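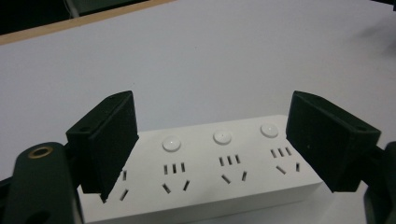

Photo: Damian Wieczorek / Zatville Museum of Science

How Does Electricity Get to Your Home?
Museum Learning Pages – Ages 8 to 11
Updated September 2025

When you turn on a lamp, the light comes on almost at once. The electricity that lights it may have started its trip at a power station far away. These pages explain how it reaches you.

What is electricity?

Everything in the world is made of very tiny parts called atoms. Inside atoms are even smaller parts called electrons. In some materials, such as copper, many of the electrons can move from one atom to the next. When they drift along together, we call this an electric current.

Materials that let current pass easily are called conductors. Most metals are conductors. Materials that hold it back are called insulators. Rubber, glass and most plastics are insulators. A lamp cord uses both: metal wire on the inside and a plastic cover on the outside.

Where is it made?

Most power stations make electricity by turning a large machine called a generator. Inside the generator, magnets and coils of wire move past each other, and this pushes a current through the wire. Falling water, wind or steam can do the turning. Solar panels work in a different way. They have no generator and change sunlight straight into electricity.

The long trip

Electricity leaves the power station on thick cables held up by tall towers. Before it sets out, a machine called a transformer raises its voltage. Voltage is a measure of how strongly the current is pushed. A high voltage wastes less energy on a long trip.

Near your town, other transformers lower the voltage again. Smaller wires, on poles or under the street, carry the electricity to homes and schools. It passes through a meter, which measures how much energy is used, and then through a panel of circuit breakers. If too much current flows, a breaker switches that part of the building off.

From the wall to the lamp

Current needs a complete loop, called a circuit. A switch opens or closes the loop. When the switch is off, there is a gap and the current stops. When the switch is on, the gap is closed.

A power strip lets several things share one wall outlet. All of them draw their current through the same cord, so there is a limit to what a strip can safely carry. Heaters and other appliances that use a lot of power should be plugged directly into the wall by an adult.

Staying safe

Never put anything except a plug into an outlet.
Keep water away from cords, plugs and switches.
Do not plug one power strip into another.
Stay far away from fallen power lines and tell an adult.

Words to know

Circuit – a complete loop that current can follow
Conductor – a material that lets current pass easily
Insulator – a material that holds current back
Transformer – a machine that raises or lowers voltage

Visit the gallery

The Nurmi Gallery of Energy, on the second floor of the museum, has a hand-cranked generator that visitors may turn. School groups of up to 37 students may reserve a guided visit through the Learning Office.

Text by Ezekiel Tillman, Learning Office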